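Nerari Shared Workshop, Bromden
Minutes of the meeting of 15 February 2018

Present: Nadhirah Krishnan (chair, minutes), Thongchai Thammasiri and members of the Tuesday list.

1. Minutes of the November meeting were accepted with one spelling corrected.

2. Floor. Prirodbridge sent a price for cleaning and sealing the floor: 4,000 for the whole room, or 232 for the strip near the door only. The members prefer the whole room — but the money must wait for the new budget. Nadhirah will ask if the price can stay the same until then.

3. Storage. We have 16 shelves and over half are full. Boxes without a name will be moved to the corridor.

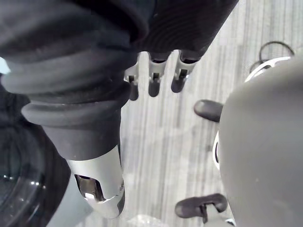

Thongchai Thammasiri said that a pale floor shows every mark, and he would like mats to be bought before any sealing is done. It was agreed to ask for a price for 3 mats.

4. Keys. No change.

The meeting was closed. Next date will be sent by email.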